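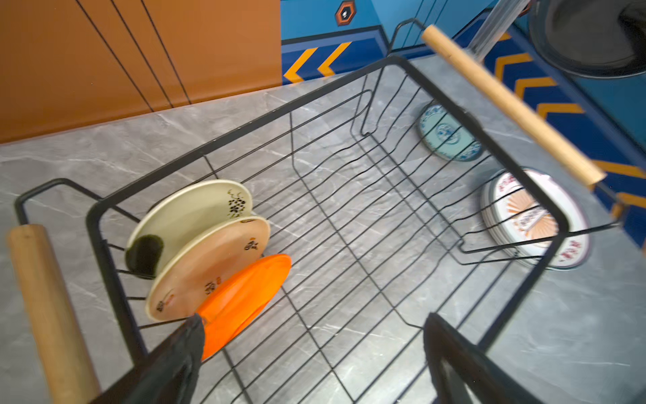 Unit 4. Washing up by hand: draining and putting away

In this unit we look at the part of the work that comes after the sink. Many trainees wash well and then lose the result in the draining, so please read these notes before the practical on Tuesday. A rack is useful only if the air can reach both faces of the plate. In a wire rack with wavy wires on the floor, such as the one with the wooden handles, every plate should have its own slot and should not lean its whole face on the next one. Three plates together at one end, while the middle of the rack is free, will dry more slowly than the same three spread along the length.

4.1 Before loading

Look at each plate on both sides under the light. If you find a smudge, the plate goes back to the sink, also when you are not sure if it is dirt or an old stain. Painted plates need more attention than plain ones. On a plate with dark flowers near the edge, a bit of dried sauce can pass for one more leaf. Pass a finger over it: paint under the glaze feels smooth, food usually does not.

4.2 Order of loading

Begin at the end of the rack which is farther from you and work towards yourself. Large plates go first, then small plates. Bowls come last and stand at an angle, with the open side down. Light plastic plates move easily when something touches them, so put them where your sleeve does not pass.

Leave one empty slot between deep plates. For flat plates this is not necessary if the wires hold them apart.

4.3 The worktop

A plate that lies flat on the worktop keeps water under its foot. On a stone or stone-pattern surface you will often not notice this water until you lift the plate. If the rack is full, lay a folded cloth next to it and turn the plates upside down on the cloth. Change the cloth when it feels wet through.

Clean plates and plates which still wait for washing should never share the same side of the rack. At Ladville we keep waiting plates on the left of the sink and clean ones on the right. In your own kitchen it can be the opposite -- only decide it once and keep it.

4.4 Drying and putting away

Air drying is enough for most plates. Use a towel when you need the rack again soon, and take a fresh one for each full load. Old plates with fine cracks in the glaze should stay in the air overnight, as the crack holds water for longer than the surface.

When you stack, put the heaviest plate at the bottom. Hand-painted plates get a sheet of kitchen paper between them.

4.5 Care of the rack

Once a week, empty the rack and wash it in warm water with a soft brush. Look at the places where wire meets wire, as rust begins there. Wooden handles must not be soaked. Wipe them, dry them with a towel, and rub in a little food-safe oil when the wood looks pale -- a few drops are enough.

For the practical, bring two clean tea towels and an apron. The brushes are in the cupboard under the second sink.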